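Good Practice on the Bench: A Gallery

Lenero published its house rules for two-armed tabletop work in June. There are 12 of them, printed on a card, and the people at Itside who helped draft them would like every bench in Rondville to hang one up. I have read the card more times than I wanted to. Some of it is sensible. A fair amount of it reads like it was written by someone who has never had to put a mug back on its peg for the tenth time before lunch.

So I went and looked at a kitchen bench, the kind the rules are supposed to be for, and took the card along.

Rule 3: Approach at low speed, fingers open
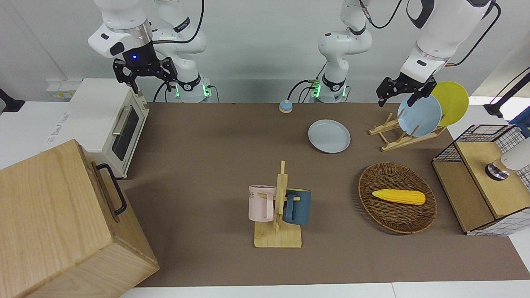
The word "low" is doing all the work in that rule. Low compared to what? The card gives no number, so each operator picks one, and each operator will tell you theirs is the safe one. Margus Jaunzems, who helped with the Itside draft, told me a number would have been "too restrictive for real tasks." Maybe so. But a speed limit with no speed on it is a wish, and I don't see how anyone could fail an inspection under it.

He also pointed out that 3,000 logged plate and mug moves went into the draft. I asked how many were done with both arms sharing the space. The log doesn't separate them.

Rule 7: Keep a clear zone between the arms

A better rule, on paper. The clear zone has to be set before the run and left alone until the run is over. What the card skips is who checks it afterward. At Sumampouw they tape the zone down and one person signs for it. Under the Lenero version the operator checks the operator's own work, and I have yet to meet an operator who wrote himself up.
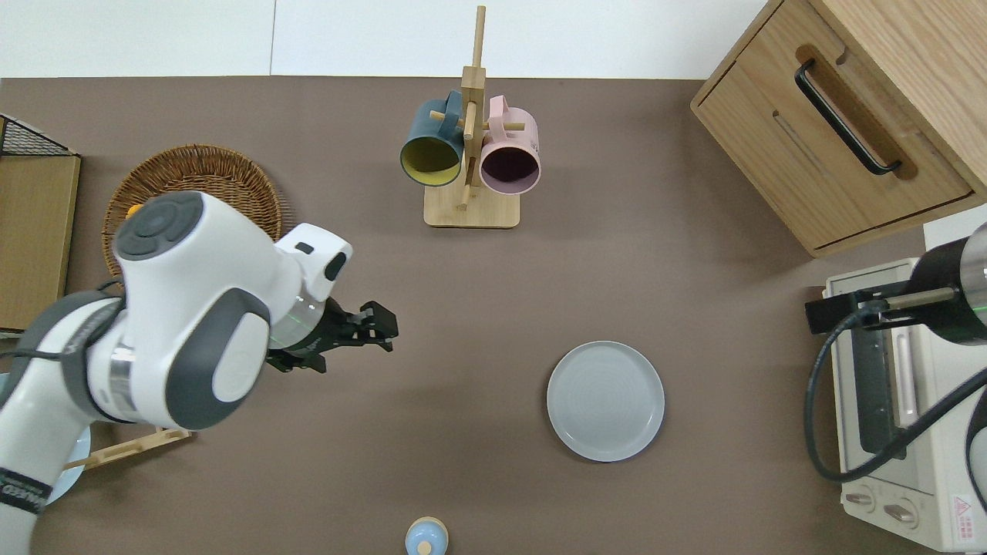

Two arms, one gray plate, and open table on the left gripper's side of it.

Hryhorii Sydorenko runs the training course for new operators and likes this rule more than I do. His argument is that people learn to look for the gap, and after a while they look without being told. I'd like to see that tested on someone at the end of a long shift, at 4 in the afternoon, with the card hanging behind them where they can't read it.

Rule 9: Cables must not cross the working area

Fine. Now define "working area." The card uses the term in three rules and spells it out in none of them. Sydorenko says a revised card is coming and the definition will be on the back.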